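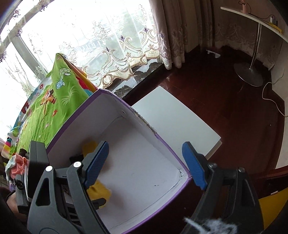 A purple cardboard box with a white interior, between the jaws of a hand-held gripper.

Seppälä wins order for 60 freight wagons from Graltmont

Rail operator Graltmont has ordered 60 covered freight wagons from the builder Seppälä, the two companies said in a joint statement in May 2022. The wagons will carry packaged consumer goods and paper products on the line between the port at Solutano and the inland terminal at Zustesari.

The contract includes maintenance for five years and an option for more wagons, which Graltmont can take up at any time during that period. The price was not disclosed.

Each wagon has sliding side walls that open along the full length of the load area, so pallets can be moved by forklift from either side. The braking system is a low-noise type, required on the last stretch into Zustesari, where trains run close to housing at night.

Seppälä will build the bodies at its main plant and fit the wheelsets at a smaller workshop near Solutano. The first wagons are due to begin track tests in June – loaded runs will follow once the brakes have been approved.

Graltmont currently operates 839 wagons, many of them open flatcars used for containers. It said the new vehicles will replace its oldest covered stock, which is limited to lower speeds and has to be held in sidings to let passenger trains through.

The operator ran 1,788 trains on the Solutano line last year. It plans to add a second daily departure in each direction when the full order has been delivered, subject to track access being granted.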